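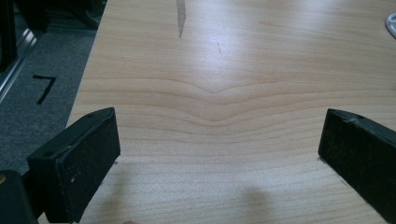
What is wood grain?

Wood grain is the pattern and direction of the fibers in a piece of wood, laid down as the tree grows and revealed when the log is cut.

The word covers two related ideas. To a carpenter, grain mostly means direction: which way the fibers run, and so which way a plane or chisel should travel. To everyone else it usually means figure, the stripes, loops and swirls that show on a finished surface. Both come from the same source, and it is a wonderful one!

How it forms

A tree in a climate with clear seasons adds a layer of new wood each year just under its bark. Growth in spring is fast and makes wide, thin-walled cells. Growth later in the summer is slower and the cells come out smaller and denser, so in many species each year leaves one pale band and one darker one. A dry year may leave a very thin ring, a generous one a thick ring. Trees in the wet tropics often grow all year long and may have no clear rings at all, though their wood can still be richly figured.

Cuts and patterns

The same log can give very different boards depending on how it meets the saw. Plain-sawn boards, cut straight across the log in parallel slices, show tall arches or pointed V shapes, often called cathedrals. Quarter-sawn boards are cut so the rings stand nearly upright in the board, which gives straight, even lines. In oak, quarter-sawing also exposes the rays, the ribbons of cells that run outward from the center of the trunk, and these catch the light as bright flecks. Rotary cutting spins the log against a long blade and peels it like a roll of paper — the figure is broad and wandering, and can repeat as the blade comes around again. 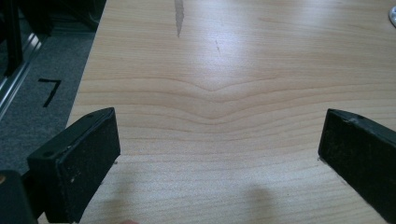
Some figure owes more to the tree than to the saw. Curly maple has fibers that ripple from side to side, so the board seems to move as you walk past it. Bird's-eye maple is dotted with tiny swirls whose cause is still argued over. Burls, the rounded growths on some trunks, hold a tangle of buds and twisted fibers that turners love.

Regional traditions

The sawmills at Bastville sorted boards by figure into 14 grades, 3 of them kept for instrument makers. The Trolbridge workshops went the other way and prized plain, straight stock for chair legs, which need fibers running the full length to stay strong. A display in Utport holds 800 small wood samples, each planed on one face and left rough on the other — a delight for anyone who likes to compare.

Grain and finishing

Oil deepens the contrast between early and late wood.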